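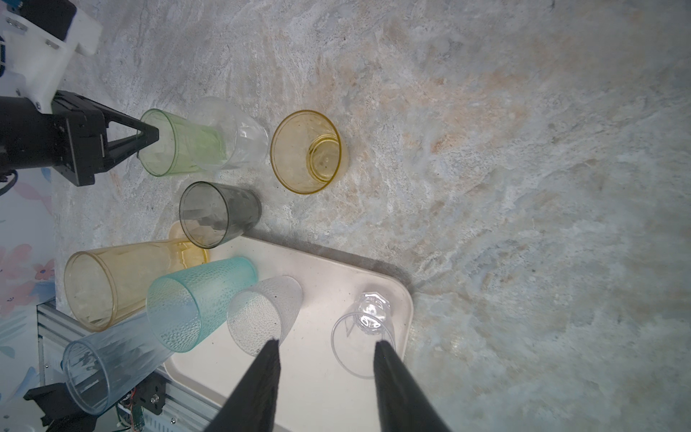
Is the Larelus picnic blanket worth the money if you already have an old rug that does the job? I think so, provided you sit on damp grass as often as we do, and the backing alone would have won me over.

I bought mine in May after the old tartan one finally gave up at Plarside, where the ground by the lake never dries out properly, even in a heatwave. We all went home with wet trousers and I ordered this one that evening – the large size, in the mustard stripe, which is a bit more cheerful than it looked on the website.

It has a soft woven top and a waterproof underside, and it rolls up with two straps and a handle. The rolling takes a bit of practice (I still get one end fatter than the other), but it stays put once the straps are done up and it fits nicely behind the front seat of the car.

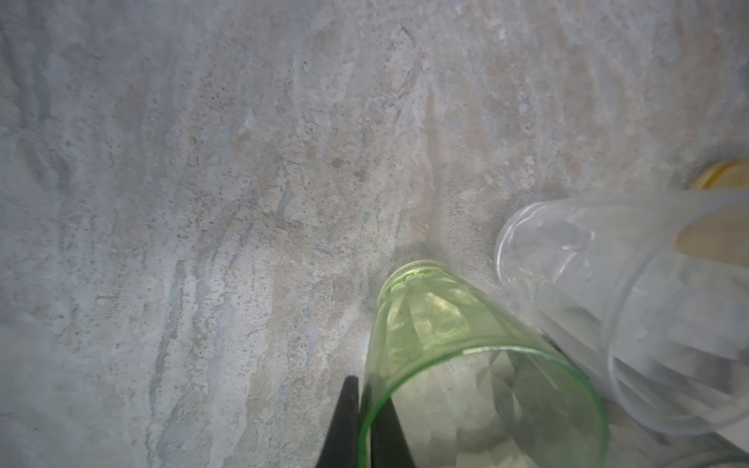 We've had it out a good many times now, with a family of 5 and the dog all squashed on, and there's been room for the food in the middle as well. Crumbs shake off easily. Dog hair doesn't, I'm sorry to say, and I end up going over it with a damp rubber glove while the kettle boils.

My one real grumble is the washing. The label says to sponge it only, and a whole pot of raspberry yoghurt needed rather more than a sponge! I did it in the bath in the end and hung it over the line for two days – the backing came through perfectly well, though the stripe has faded a touch at one corner.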